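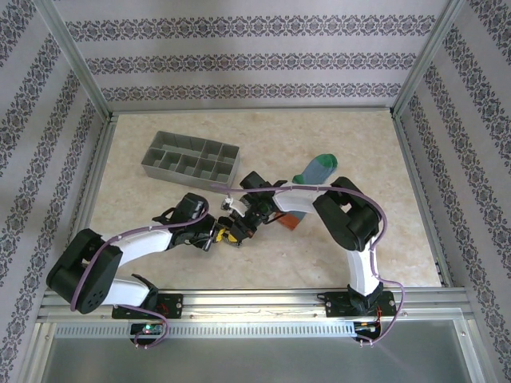

Two arms on one front rail, with a compartment tray and a sock on the table.

Budgeting for a two-arm bench

Price the table before you price the arms. Both arms bolt to the same rail, so the rail and the posts have to come out of the first order. Ours from Stilero came to $1594 with the top, and the arms waited until July.

Put these on the list too:

Mounting plates, one per arm. Check the hole pattern against your rail before paying.
Cable. Measure with the arm stretched out, then add slack for the loop over the shoulder. We bought short and spent another $274 on longer sets.
Grippers. Ask for the price of spare fingers — they are often quoted separately.
Trays. A plain divided tray from the hardware store will do for small parts.

Leave room in the middle. The two grippers need to meet there without the elbows hitting a side wall. Kanako Hirano tapes the reach of each arm on the floor and stands a cardboard box in for the walls.

Get two quotes and ask each seller for the lead time in writing. Norker gave us 4 weeks on plates and Stemetti wanted a deposit up front.

Keep the boards under the plates where you can reach them with a screwdriver.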